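OK so I promised I'd post about last night's county board meeting in Hotura, and I'm doing it now before I forget the good parts. Thread, sorry, it's a long one.

The item everyone came for was the gun storage ordinance. Short version: if you keep a gun in a house where kids live or visit, it has to be locked up. First violation is a warning, second is a $119 fine.
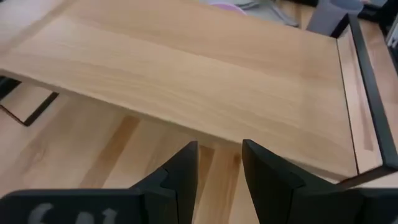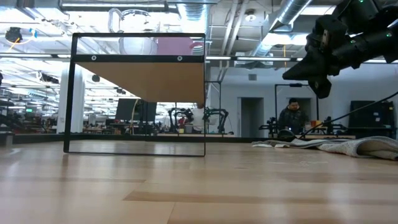

Wooden shelf, black metal frame.

The sign-up sheet for public comment filled fast. Three minutes each, and the chair was strict with the buzzer. I got cut off in the middle of the word "pediatrician."

People for it talked mostly about toddlers and teenagers. People against it mostly asked how you'd ever enforce it without going into somebody's home. Fair question! The county attorney said deputies would only write it up if they were already there on another call.

A man from out by Tovetti Road said he's locked his up for decades and still doesn't want the county telling him to. I disagree with him but he was polite and he stayed to the end, which is more than I can say for half the room.

The part I hadn't heard before: the sheriff's office wants to hand out 600 free cable locks, starting in September. Pick up at the Cloltar branch library or the substation, no name, no form. Even the folks who hated the ordinance clapped for that one.

Money for the locks comes out of the public safety fund. One board member wanted to know why it wasn't in last year's budget and we all got to sit through that for a while.

Vote was 4 to 3 to move it forward. It is NOT law yet. There's a second reading and they can still change it, and I'd bet money the fine amount gets another fight.

If you want to write in, email the clerk and put the ordinance in the subject line. Letters go in the packet the board gets ahead of the next meeting. Keep it short, they've got a lot to read.

Also, whoever was passing butterscotch candies down the back row, thank you, I missed dinner.

Somebody asked if there's video. Yes, the county usually posts it in a few days. I'll add the link under this when it's up.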